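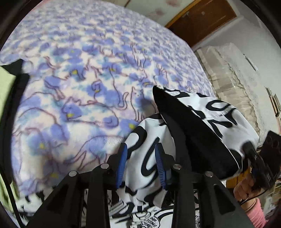
Rochelle Goodwin wrote to me that she can fold a shirt well enough, but by the third day the pile has fallen over and she must begin again, so what is the use of folding on the bed at all? I think many people stop at this point. I will try to answer with the method I use at home, including the part after the folding, where her pile probably goes wrong.

How to fold printed T-shirts on the bed and keep them folded

September, by the Bolluvstead home pages
Reading time: 6 minutes

For years I folded on the kitchen table. The table is hard and flat, so it should be the best place, but mine is also small and there is always a plate on it. The bed is bigger and it is near the drawers. My back prefers the table, I admit, and if your bed is very low you can kneel on a cushion.

What you need

A bed which is made. A blanket on top, pulled straight. The clean shirts, fully dry. A drawer or a shelf with some space in it. You don't need a folding board. I bought one from Sotex, used it for one winter and gave it to my sister.

Preparing the bed

A fleecy blanket is a good surface in one way and a bad one in another. The good side is that a thin cotton shirt does not slide away from you when you smooth it. The bad side is that fleece can leave small hairs, and on a black shirt you will see every one of them. On a white shirt you will hardly notice. If you have many dark things, put a cotton sheet over the blanket first, or fold the dark things somewhere else.

Pull the blanket until there are no big waves in it. If it has a pattern, for example our cats, you can use the pattern as a help. I choose one cat and put the collar always at this cat. It sounds childish but then all shirts lie in the same place and come out nearly the same size.

Step 1. Open the shirt

Shirts come out of the basket as a ball. Don't pull at the first corner you find. Look for the two shoulder seams, take one in each hand, lift the shirt and give it one strong shake. Most of the creases fall out at this moment, more than you can smooth away later with the hand.

Check also that it is the right way out. I wash printed shirts inside out and turn them back before folding, with the arm through the bottom hem until I can catch the collar.

Step 2. Lay it with the print down

Put the shirt on the blanket with the front side down, the collar away from you. Smooth it from the middle to the sides with flat hands. The sleeves should lie open.

With big printed letters you must be a little careful. A thick print is stiffer than the cloth around it, and if it stays bent sharply for months it can get a line across it. Sometimes it begins to crack there. So try to see where the print ends, and make your folds beside it where this is possible. With a very wide print it is not possible, and then you only make the fold soft and don't press on it.

Step 3. The sides

Take the right side and fold it to the middle of the back. The sleeve comes with it, so fold the sleeve back again until it lies along the edge. Then the same with the left side. Now you have a long rectangle. It should be equally wide at the top and at the bottom – if it is not, open one side and repeat, it costs only a few seconds.

The width should fit your drawer. I measure with my hand: from the wrist to the end of the middle finger, and a bit more.

Step 4. From the bottom to the top

Fold the hem up until it almost reaches the collar. Leave a gap of 3 cm. If you fold exactly to the collar, the end becomes thick and the shirt opens itself again. Then fold in half one more time, or in three parts if the drawer is not deep.

Turn it over. A piece of the print is now on the outside and you can recognise the shirt without opening it.

Step 5. Stand them, don't stack them

I come back to Rochelle and her fallen pile. In a pile you always want the shirt which is second from below. You pull, and the others come too. In the drawer I put the shirts standing on the folded edge, one behind the other like letters in a box. Then you take one and the rest stay.

They must stand close but you should still be able to push a flat hand between them. When the drawer is half empty they will lean over, so I put a shoe box at the back to fill the space. My drawer is an old Pryor with a low front, and it takes up to 6 shirts in one row when they are thick ones.

If you have only a shelf, use a box without a lid and stand the shirts inside. You pull out the whole box when you choose.

Small problems

The shirt does not stand. Usually the last fold is too loose. Press the air out with the forearm, but gently over the print.

The collar is wavy. Smooth it with two fingers in step 2, later it is too late.

Very thin shirts fall together like paper. Fold two of them together, one inside the other. I do this with the undershirts too.

Children's shirts are too short for step 4. Fold them only once from the bottom and then once more, without the gap.

Do the whole basket at one time if you can. I do it in the evening before the bed is needed, and what is not folded by then goes on the chair, where it stays longer than it should.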